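# Chapter 6: Looking After a Two-Arm Cell

A cell that runs well in its first week will drift. Bolts settle, cables find new places to rub, and the grippers close a little differently from the way they did when the cell was handed over. Most of this is slow and cheap to put right if it is found early. This chapter deals with the routine care of one small cell, from the base bolts up to the gripper pads, and with the order in which the work should be done.

The cell used throughout is the Carnineck training cell, a walled bench unit with two arms fixed to a common rail along its front edge. You met it in Chapter 2, where the arms were mounted and squared, and again in Chapter 4, where they were given their first pick-and-place programs. The methods carry over to larger cells, though the torque figures do not. Always take those from the plate or manual of the machine in front of you.

## 6.1 Before you start

Put the cell into maintenance mode and wait for both arms to come to rest. Isolate the supply at the wall, hang your tag on the switch, and try the start button once to prove that nothing moves. An arm with no power may sink under its own weight if the brakes are worn, so support it before you release anything at the shoulder or elbow.

Read the log next. The Rolar controller fitted to this cell keeps the last 400 events, and older ones are lost. Copy them off before doing any work that will add new ones. Two codes matter most in this chapter:

- **226** - joint position differs from the commanded position
- **251** - gripper did not reach its closing width

A single 226 after a knock is no great worry. Several on the same joint, spread over some days, usually point to a loose base or a tired cable.

## 6.2 The rail and the bases

Start at the bottom. Any movement in the base is made larger at the wrist, and an hour spent adjusting a gripper is wasted if the arm is rocking on its mounting. Check each base bolt with a torque wrench, working in a cross pattern. A ratchet will do for running bolts in and out, but it tells you nothing about the final tightness. Mark each bolt head with paint pen once it is right.

With the bases done, look along the front of the rail. Small boards, thin wires and tubing all tend to end up here, where tools are also put down. Clear away anything that is not fixed to the cell before an arm is powered up again.
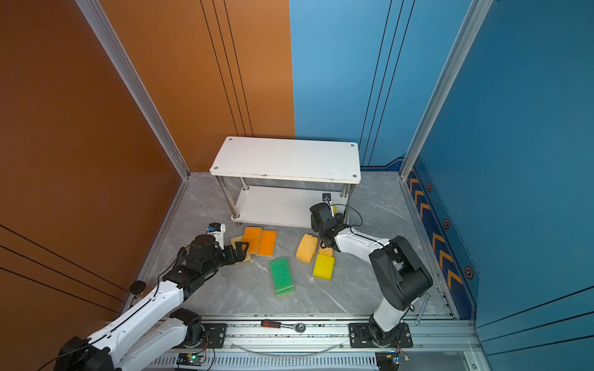 Cables come next. Follow each one from the base to the wrist by hand and feel for flat spots, nicks and stiff lengths. There should be enough slack for the full swing of every joint, and no more than that - a long loop near the gripper will sooner or later catch on the work or on the other arm.

## 6.3 The grippers

Soft goods such as sponges make a useful test load. They differ in height and stiffness, they do no harm when dropped, and a worn finger shows up quickly as a piece that slips or twists on the way up. The test set out in section 6.5 uses the Gondal routine, in which each arm lifts and sets down the same item at three closing widths.

Wipe the fingers clean before judging their wear. Dust and crumbs of foam can raise a 251 on a gripper with nothing else wrong with it. If the fault comes back after cleaning, check the finger screws, then the closing width stored in the controller, and change the pads last.

Write down what you found as well as what you changed. The record sheet from the Stokanby workshop, printed at the end of the chapter, has a column for each.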